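Bench Tips for Wooden Ship Kits, and Which Ones I'd Skip

Every kit builder gets handed the same advice. Soak your planks overnight. Wax all your thread. Throw out the kit glue. I repeated most of it myself for years, usually to people who had asked a different question. Last winter I started a second Fiscombe cutter, the same kit I had built before, and decided to do the opposite of the received wisdom wherever it was cheap to do so. What follows is the result. Two hulls is a small sample and I wouldn't bet a museum commission on it.

Soaking planks

The usual line is overnight in a tall jar. For limewood strip of the thickness you get in most kits, I can't see what the extra hours buy you. Mine bent as well after 40 minutes in hot tap water as they did after a night, and the overnight ones came out fuzzy along the edges and had to be sanded before they would sit tight. Walnut is a different case and wants longer. If a strip has swirly grain at the end where the bow curve goes, soak it as long as you like, it's going to snap. Swap it end for end or save it for the deck.

Let them dry clamped to the hull. Glue a damp plank and you'll have a gap there in a week, whatever the bottle says about moisture.

Plank bending gadgets

I own three. The crimping pliers leave a row of dents on the inside face, which is fine on a first layer and useless on anything you'll see. The electric one with the round head works, but so does a soldering iron with a piece of brass tube slipped over the barrel. The third is the Tosus roller bender, which I bought after reading a lot of praise for it. It makes one very nice curve. If your hull happens to have that curve, go ahead.

What I use most is a scrap of pine with pins in it. Bend the wet strip around the pins, leave it, go do something else.

Lining off the hull

Skip this if you're planking over a first layer and painting everything. Otherwise don't let anyone talk you out of it. Run thread or thin tape from bow to stern, look at it from dead ahead, move it until it stops bothering you, then mark the bulkheads. Instruction sheets love to say "taper planks as required." As required by what? Measure each bulkhead with a paper strip, divide by the number of planks, and you have your widths.

Don't taper a plank to less than half its width at the bow. Drop one and let the neighbor run wide. I know the drawings in the Fiscombe kit show all of them running to the stem. The drawings are wrong, or they were made by someone with very thin fingers.

Glue

White glue for anything structural. Yellow if you're in a hurry and the joint is simple. Super glue is sold to modelers as the answer to everything, and it does hold a plank down while the white glue cures, one dot per bulkhead and no more. Where it gets on bare wood it seals the surface and the stain won't take there. You will not notice this until you stain.

I keep reading that super glue lasts forever in the freezer. My freezer bottle went thick at the same time as the one in the drawer. Buy small bottles.

Kit glue, when there is any, is white glue in a smaller bottle. Use it up on the first layer.

Bench height and light

Most books want the work at elbow level. That's right for sawing and filing. For rigging it's too low and your neck will tell you so by supper. I put the cradle on a box for rigging and take it off again for everything else. People sell adjustable cradles for this. A box is free.

Two lamps, one each side, and the cheaper the better as long as they stay where you point them. A single strong lamp throws a shadow right where the knot is. I tried a ring magnifier with a light in it and found I was spending more time dodging the arm than tying anything. Reading glasses one step stronger than my usual did the same job.

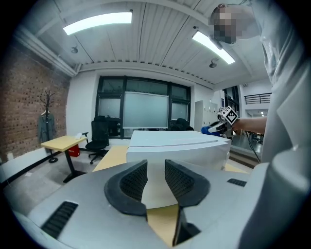
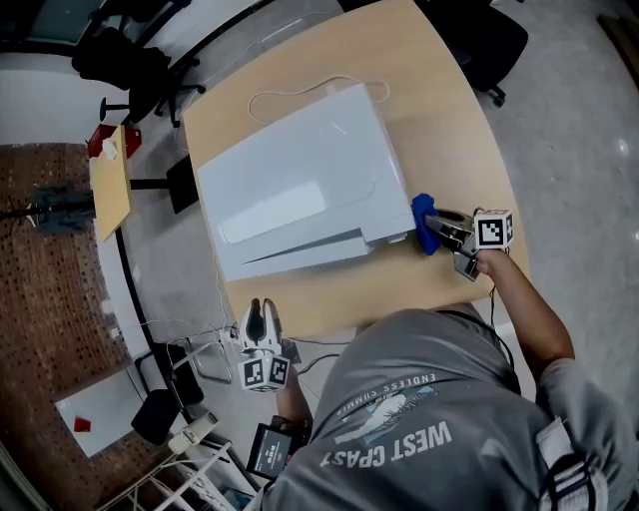
Thread and wax

The claim is that beeswax keeps thread from fuzzing and preserves it. It does lay the fuzz down. The preserving part I can't find any proof for, and everyone who states it seems to have read it in the same place. Waxed thread also picks up dust like nothing else, and once the dust is in the wax it stays.

What I do now: wax the standing rigging that gets seized and tied, lightly, and leave the running lines alone. If a line is fuzzy, pass it quickly over the side of a warm bulb or the iron if it's polyester. Do not try this with cotton while thinking about something else.

Kit thread is usually too shiny and one size too thick. Replacing it is one of the few upgrades I'd pay for before anything else. Hsiao sells a left-laid line for the heavy stays that looks right at 1:64, and the tan color is a believable tan. Their black is too black. I knock it back with a walnut stain, which works better than the fading spray they sell alongside it.

Drilling blocks

Kit blocks come with holes that are almost big enough. Chuck the bit in a pin vise and run it through every hole before you start rigging, all of them, in one dull sitting. I hold them in a clothespin with a notch filed in the jaws. There is a brass jig for this and it holds 11 blocks at once, provided they are all the same size to within a hair. Mine weren't.

Tumbling blocks in a jar lined with sandpaper to round them off: this one I expected to be nonsense and it works. Line the jar, put the blocks in, spin it on a drill held low for a few minutes. Check often or you'll end up with beads.

Bending the brass

Anneal it first. Heat until dull red, let it cool, bend. You'll read that it must be quenched, and you'll read that it must never be quenched. I've done both with eyebolt wire and could not tell them apart afterward. For rail stanchions and chainplates make a jig from two nails in a block so they all come out alike. The eye forgives a chainplate that's slightly the wrong shape much sooner than it forgives one that doesn't match its neighbors.

Blackening fluid fails on brass that has been touched. Clean with vinegar, rinse, and handle it with tweezers from then on. If it comes out patchy, steel wool and start over. A second coat over the patches gives you darker patches.

Deck planks and caulking lines

Pencil on the plank edge is the old method. Black paper between the planks is the fancy one. Marker is the one people warn you against, on the grounds that it bleeds into the wood. It does bleed, if you put finish on within the hour, and some brands bleed no matter what. Pencil looks best at small scales anyway and costs nothing. Go with a soft one and edge a whole bundle of strips together.

Treenails on a deck at 1:96 would be the size of dinner plates on the real ship, most of the ones I see. Leave them off, or prick the holes with a needle and let the finish darken them.

Finish

The three I've tried on decks are matte varnish, wipe-on poly, and Adero tung oil. The oil goes on easiest. The label calls it "museum grade," a phrase with no meaning I've been able to pin down. It takes longer to dry than the can says, more so in November in a basement. The poly is tougher and a little plastic looking until you rub it down. Test on scrap from the same kit, stained the same way. Scrap from another kit tells you about the other kit.

Lay oily rags flat outdoors to dry before you throw them away. I'm doubtful about most shop warnings and not at all doubtful about that one, they can catch fire on their own when balled up.

Dusting a finished model

A soft makeup brush, working from the top of the masts down, and a vacuum hose held in the other hand with a piece of stocking over the end. Canned air drives the dust into the corners of the deck and now and then takes a flag with it. Spit on a cotton swab is what people in conservation are said to use on grime, and I had my doubts, but it lifted a brown film off the hull of my first cutter that plain water had left behind. Change the swab often.

A case beats all of it. Leave a small gap or drill a vent at the back, as sealed cases can trap fumes from paint and glue. How much that matters on a model ten years old I don't know. The vents are easy to drill so I drill them.

Things I still haven't tested: steaming planks over a kettle, hair for ratlines, and diluted hide glue on knots. Plenty of people swear by the last one. They also swore by the overnight soak.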